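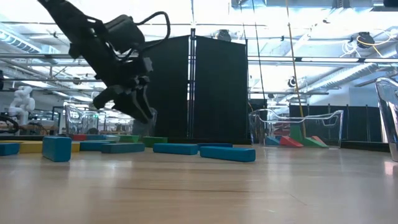

Our library branch changed its hours in December and I've had a few messages asking what's different, so a short thread.

Evening hours are gone except for one night. Doors now close at 4 most days, and the book drop stays open until 10.

Holds are kept nine days. If you can't make it in, call the desk and ask for Najwa Semaan — she can move you back in line without canceling.

We use cookies to improve your experience. Accept all | Manage settings

Interlibrary loans from Linero are slower than they used to be. Mine took ten days. Renewals still work online.

Parking behind the building is staff only now. Street parking on the Adjei side is free.

Will add to this if the hours change again.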